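3.2 Demonstration Collection

Demonstrations were gathered in two modes. In the first, an operator drove the Valtar arm by remote control from a second station. In the second, the operator performed the task by hand while wearing a head camera, with no robot present. Both modes share the Prorel time base, so that video and joint readings can be compared directly. The full set holds 2,522 episodes, of which 51 were kept aside for testing.

Hand demonstrations cover work at floor level, where the head is low and the limbs take up much of the view. Hand pose was estimated per image and mapped to a gripper target in the floor plane (Figure 2).
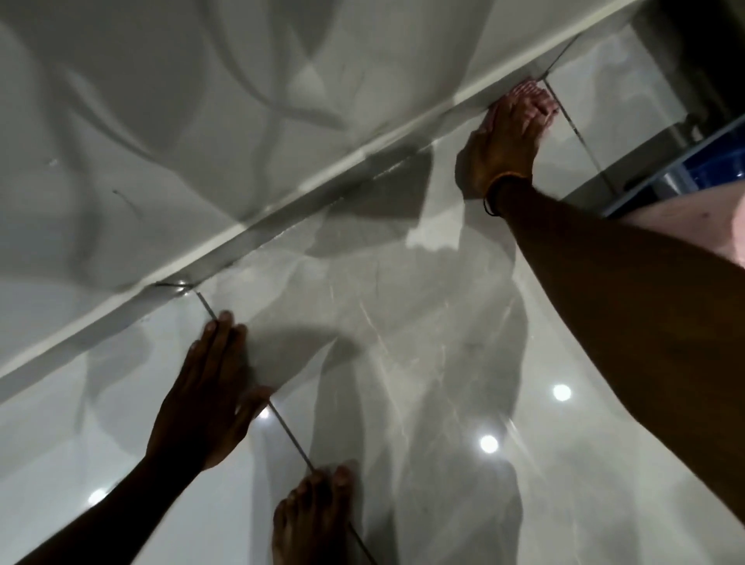
Figure 2. Head-camera view during floor-level work. The left hand is flat on polished tile beside a grout line; ceiling lights reflect in the surface.

The floor plane was fitted from grout lines and the lower edge of the wall where these were visible. Mirror-like highlights were masked before fitting – without the mask, the tracker tended to lock onto reflections that shift with the head. Feet and legs were labeled as a separate class and left out of the hand estimate. Contact was marked by a human labeler, as fingertip depth proved too noisy near glossy surfaces.

Remote-control episodes needed no such mapping. They were resampled to match the hand data and cut to a maximum of 3,000 steps.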